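Grindoron: Begleitdokument zum Datensatz

Version 0.3, Stand Juni
Verfasst von Witold Jakubowski, Montageplanung bei Grakico
Durchgesehen von Ulises Ojeda, Werkstattleitung

Worum es geht

Grindoron ist der Datensatz, mit dem wir bei Grakico die Arbeitsplätze am Sortiertisch teilweise automatisieren. Er enthält Aufnahmen von der Handgelenkkamera des Greifarms, dazu die Gelenkwerte, den Zustand des Greifers und kurze Texte von den Personen, die den Arm geführt haben. Die Texte sind der Grund, warum dieses Dokument länger ist als eine gewöhnliche Readme-Datei. Wir wollten aufschreiben, was die Maschine tut und auch, was sich für die Leute am Tisch ändert. Beides gehört für mich zusammen.

Deutsch ist nicht meine Muttersprache. Wenn ein Satz unklar ist, bitte eine Meldung im Projektverzeichnis anlegen, ich korrigiere es in der nächsten Version.

Inhalt in Zahlen

Episoden insgesamt: 2.321
davon mit vollständigem Arbeitskommentar: 1.198
davon für die Prüfung zurückgehalten: 450
Aufgaben: Greifen, Ablegen, Umsetzen, Ausrichten
Sprache der Kommentare: Deutsch, einige auf Spanisch und Polnisch mit Übersetzung

Eine Episode beginnt mit dem Start der Aufnahme durch den Bediener und endet mit seinem Tastendruck. Auch abgebrochene Episoden sind enthalten. Sie haben im Feld "ergebnis" den Wert "abbruch" und sollten beim Training nicht ohne Überlegung verwendet werden. Für eine Auswertung der Ergonomie sind sie dagegen sehr nützlich, weil die Kommentare dort meistens ausführlicher sind.

Aufbau der Verzeichnisse

episoden/ enthält pro Episode einen Ordner mit Bildern und Messwerten
kommentare/ enthält die Texte der Bediener, eine Datei pro Episode
listen/ enthält die Aufteilung in Training und Prüfung
plaetze/ enthält Angaben zu Tischhöhe, Beleuchtung und Reichweite
aenderungen.txt enthält die Geschichte der Versionen

Die Nummer der Episode ist in allen Verzeichnissen gleich. Wer nur die Kommentare lesen möchte, braucht den Ordner episoden/ nicht herunterzuladen.

Die Arbeit am Tisch vor der Umstellung

Am Sortiertisch wurden früher alle Teile von Hand aus der Kiste genommen, gedreht und in die Aufnahme gelegt. Das war eine Arbeit im Stehen, mit wenig Wechsel, und sie wurde in der Frühschicht ab 6 Uhr von denselben Personen gemacht. Viele konnten sie sehr schnell. Einige hatten Beschwerden in der Schulter und im Daumengelenk, und zwei Kollegen haben deswegen den Bereich gewechselt.

Die Entscheidung für einen Greifarm kam aus der Planung, also auch von mir. Ich schreibe das deutlich, denn in der ersten Informationsrunde wurde gesagt, der Wunsch komme aus der Werkstatt. Das hat nicht gestimmt und es hat uns Vertrauen gekostet. Ulises hat danach verlangt, dass jede Person vom Sortiertisch an den Aufnahmen teilnehmen kann, wenn sie will, und dass diese Zeit als normale Arbeitszeit gilt. So haben wir es gemacht.

Übungsteile und echte Teile

Wir beginnen jede neue Aufgabe mit einfachen Würfeln und gehen erst später zu den Gehäuseteilen über. Die Würfel haben klare Kanten und eine gleichmäßige Farbe. Der Bediener kann sich auf die Bewegung konzentrieren, und ein Fehler kostet nichts. Schwierig bleibt auch hier die Annäherung von der Seite: Der Finger verdeckt in der Handgelenkkamera leicht genau die Kante, an der man greifen will. 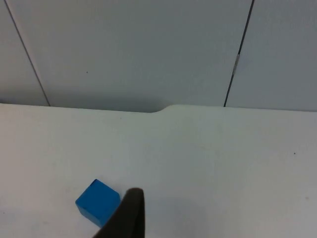 Foto: Grakico, Montageplanung / Datensatz Grindoron

Beim blauen Würfel neben dem dunklen Greiffinger ist die rechte Seite teilweise verdeckt. Für einen Menschen, der am Tisch steht und von oben schaut, wäre das kein Problem. Wer den Arm nur über das Kamerabild führt, muss die verdeckte Kante schätzen. In den Kommentaren kommt dieser Punkt öfter vor als jeder andere, und er ist auch der Grund, warum wir das Feld "sicht" eingeführt haben. Es hat die Werte "frei", "teilweise" und "verdeckt" und wird vom Bediener selbst eingetragen, nicht nachträglich von der Planung.

Kleine Flecken auf der Tischplatte und Spuren an der Wand haben wir nicht aus den Bildern entfernt. Ein Arbeitsplatz ist im Betrieb nie ganz sauber, und ein Modell, das nur perfekte Flächen kennt, wird uns später Ärger machen.

Was die Kommentare enthalten

Jeder Kommentar besteht aus einem freien Text und drei Pflichtfeldern: "sicht", "anstrengung" und "uebergabe". Das Feld "anstrengung" geht von 1 bis 5 und meint die eigene Belastung des Bedieners, auch die der Augen. Das Feld "uebergabe" sagt, ob man diese Bewegung dem Arm allein überlassen würde.

Einige Texte, mit Zustimmung der Verfasser:

"Greifen geht gut, aber ich halte die Luft an, bis der Finger am Teil ist. Am Ende der Stunde bin ich müde im Kopf und nicht in den Armen."

"Mit der Hand fühle ich, ob das Teil richtig liegt. Hier muss ich es sehen. Das ist ein anderer Beruf."

"Ablegen würde ich abgeben, Ausrichten noch nicht."

Der zweite Kommentar wurde in der Werkstatt viel diskutiert. Die Eingruppierung der Stellen war damals noch nach der alten Tätigkeit beschrieben. Inzwischen gibt es eine neue Beschreibung, in der das Führen des Arms und das Beurteilen der Episoden als eigene Aufgaben stehen. Über die Bezahlung wird noch verhandelt, und ich kann dazu in diesem Dokument nichts Verbindliches schreiben.

Was sich geändert hat

Die Bediener wechseln jetzt nach spätestens einer Stunde zwischen Armführung, Handarbeit und Kontrolle. Am Anfang war nur eine Pause nach zwei Stunden vorgesehen. Die Werte im Feld "anstrengung" haben gezeigt, dass das zu lang ist.

Die Stückzahl pro Schicht ist in der Einführungszeit gesunken. Wir planen weiterhin mit rund 1.000 Teilen am Tag für diesen Tisch und haben das Ziel nicht erhöht. Ulises hat darum gebeten, dass diese Zusage schriftlich festgehalten wird, darum steht sie auch hier.

Weniger gut ist, dass die Gespräche am Tisch seltener geworden sind. Wer den Arm führt, schaut auf den Bildschirm und kann schlecht nebenbei reden. Für Neue ist das ein Nachteil, denn sie haben früher viel durch Zuhören gelernt. Eine Lösung haben wir noch nicht. Zurzeit sitzt in der ersten Woche immer eine erfahrene Person daneben, ohne eigene Stückzahl.

Geeignete Verwendung

Der Datensatz passt für das Training einfacher Greifbewegungen auf heller, ebener Fläche, für Untersuchungen zur Verdeckung durch den Greifer und für Arbeiten über die Belastung bei der Fernführung.

Nicht erlaubt ist die Verwendung zur Bewertung einzelner Personen. Die Kennungen der Bediener sind ersetzt, aber bei einer kleinen Gruppe kann man aus dem Schreibstil manchmal erkennen, wer geschrieben hat. Wer den Datensatz nutzt, verpflichtet sich, dies nicht zu versuchen. Auch ein Vergleich der Geschwindigkeit zwischen Bedienern ist ausgeschlossen, selbst intern.

Bekannte Mängel

Die Beleuchtung ist in den meisten Episoden gleichmäßig. Mit direktem Sonnenlicht gibt es fast keine Aufnahmen.

Im Feld "uebergabe" wurde die Frage nach der Version 0.1 anders formuliert. Die älteren Antworten sind mit den neuen nicht direkt vergleichbar und im Feld "frage_alt" markiert.

Linkshändige Bediener sind zu wenig vertreten. Die Steuerung stand lange nur auf der rechten Seite des Platzes, was wir erst nach einer Beschwerde geändert haben.

Die Übersetzungen aus dem Polnischen habe ich selbst gemacht. Die spanischen stammen von Ulises. Eine zweite Prüfung fehlt.

Beteiligte

Die Halterungen für die Kamera hat Prustex gefertigt. Die Moderation der Gespräche mit der Belegschaft lag beim Büro Du Plessis, dessen Bericht nicht Teil des Datensatzes ist. Er kann in der Werkstattleitung eingesehen werden.

Löschung und Kontakt

Jede beteiligte Person kann ihre Kommentare ohne Angabe eines Grundes löschen lassen. Die Messwerte der Episode bleiben dann erhalten, der Text wird leer gesetzt. Ein Antrag geht formlos an Ulises Ojeda, auch mündlich. Technische Fehler bitte an mich, mit Nummer der Episode und Version.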